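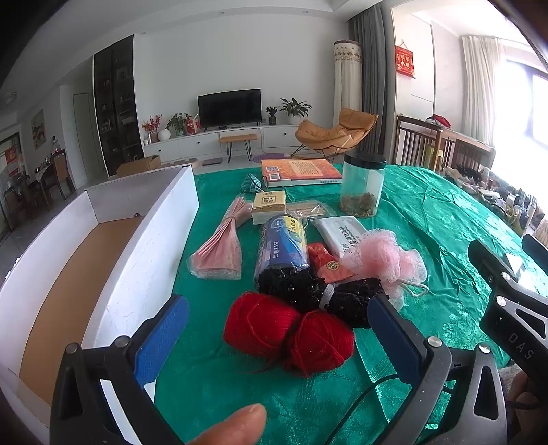 Red yarn on a green satin cloth

Trodon Community Help
Photography > Books and exhibitions

How do I make a selection for a small book from a very large number of negatives?

Asked Wed 19 March
3 replies

Hello to all. I hope I have chosen the correct section, if not, please move my post.

For many years I took black and white photographs in the town of Trevaskis, mostly at the weekly market, at the harbor and at the boat festival which is held each August. I have kept all the negatives in sleeves. According to my notebook there are 3,330 frames. Last winter I began to scan them and I now have 698 scans which I consider good enough to look at on a screen.

The town library has offered me one wall and one glass case for a small exhibition. I would like to have also a small book, or perhaps it is more correct to say a booklet, which visitors can take in their hands. I plan to print only 20 copies. I have already a trial account at Sorkura, the printing service, and their template permits up to 64 pages.

My difficulty is the selection. I have tried three times. The first time I chose by quality, and the result was many sharp pictures which had nothing to say to each other. The second time I chose by year, and the booklet looked like a report. The third time I chose what I love, and I finished with eleven pictures of the same fish seller. He is a wonderful subject but I do not think that the visitors will want eleven of him.

My questions are these:

Should I first finish the scanning of all the negatives, or may I begin with what I have?

Is it permitted to mix horizontal and vertical pictures in one booklet? Mine are approximately half and half.

Must each picture have a caption with place and year? For many I know the place, but the year I can only guess from the sleeve.

I use Rillance to keep the scans in order, the free version, which has the stars but not the color labels. Thank you in advance for your patience with my English.

Reply 1 – marked as helpful by the person who asked

I made two booklets of this kind and helped a local history group with a third, so I will answer in the order of your questions, and then add something about the selection.

Do not wait for the scanning. If you wait, the library will give the wall to another person. But please make contact sheets from the negatives you have not scanned. You can lay the sleeves on a light table or on a tablet with a white screen, photograph them with a phone, and invert the colors. The quality is poor and it is enough. You look at each sheet with a magnifier and you mark maybe one frame, maybe none. In this way you will go through the rest in a few evenings and you will scan only the marked ones.

Horizontal and vertical together is no problem. Most books do it. What looks bad is when the size of the picture jumps on each page without reason. Decide on one width for the horizontal ones and one height for the vertical ones and stay with it until the last page. If your page is square, this is easier. If your page is tall, the horizontal pictures will be rather small, and you should never put an important one across the fold, as stapled booklets do not open flat and the middle disappears.

Captions: I prefer to put them all together at the end, with a page number and a small thumbnail if there is space. For the uncertain year, write "c." and the year, or write the decade. Please do not guess a year and print it as certain. Somebody from the town will find the mistake, and after this they will doubt the other captions also.

Now the selection. Print everything you are considering as small cheap prints, the size of a playing card. An office printer is fine, four or six to a sheet, cut with scissors. A screen shows you pictures one after the other, or all of them very small, and neither helps. On a big table you can put two cards next to each other and see at once if they are friends or not.

I would work in pairs of pages. Find two pictures which belong on the left and the right. It can be the same gesture, or the same shape, or one crowded and one quiet. When you have about fifteen such pairs you have a booklet, and you only need to put the pairs in order. Some pairs will fight for the same place and one must go out.

Regarding the fish seller – keep three. One near the beginning, one in the middle, one close to the end. The reader will be glad to meet him again. The other eight can go in the glass case as small prints in a row, if you cannot live without them.

One more matter. Leave the cards on the table for a week, covered by a sheet if there are cats or children in the house. Every day when you pass, take away one. After the week, look if you miss any of them.

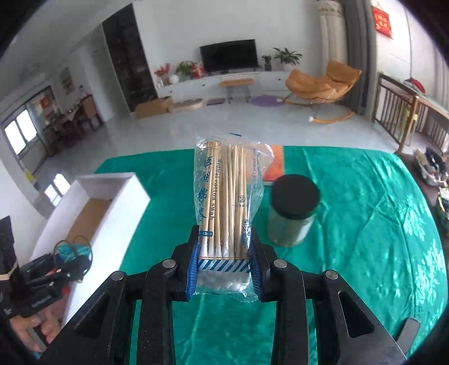
Package of cotton swabs and a green cloth

Reply 2

just use the star ratings, give 5 stars to the best ones and print these. my archive was 1,038 pictures and I did it in one sunday. you are making it too complicated for a booklet of 20 copies

also check the Sorkura template for the margins, mine came back with the heads cut on two pages

Reply 3

I agree with most of the first reply, but not with the captions at the end. In a library exhibition many of the visitors will be people from Trevaskis, some of them old, and they want to know immediately which street it is. If they must turn to the last page each time, they will stop after the third picture. I would put the place under each picture in a small letter and only leave the doubtful years for the list at the end.

About paper, as you did not ask but you will need it. Black and white scans on a glossy paper become very hard, and the blacks reflect the lamps of the room. Ask for an uncoated or a matte paper and order one copy first. It will come darker than your screen. This is normal with uncoated paper. Make the middle tones a little lighter in all files by the same amount, order a second single copy, and only then the full number. It costs two extra booklets and perhaps two weeks, so count backward from the opening day.

Regarding Rillance, the free version has no color labels, it is true, but you can make albums. I made one album called "yes", one called "maybe" and one called "pairs". A picture can be in more than one album and the original file is not moved or copied. Before you begin, write the sleeve number in the title field of each scan. I did not do this in my first project and I spent a month looking for one negative, of a woman with a bicycle, which was in the sleeve where it belonged.

It would be useful also to ask the library whether they want one copy to keep. Ours asked for two, and a page with the name of the photographer and the year of printing, which I had forgotten to include.

Comment from the person who asked

Thank you to all three. I have cut the first sixty cards and they are on the dining table. I have already four pairs, and in two of them is the fish seller. For the captions I will put the place under the picture and the years at the end, with "c." where I am not sure. I will ask again about the paper when the first copy arrives.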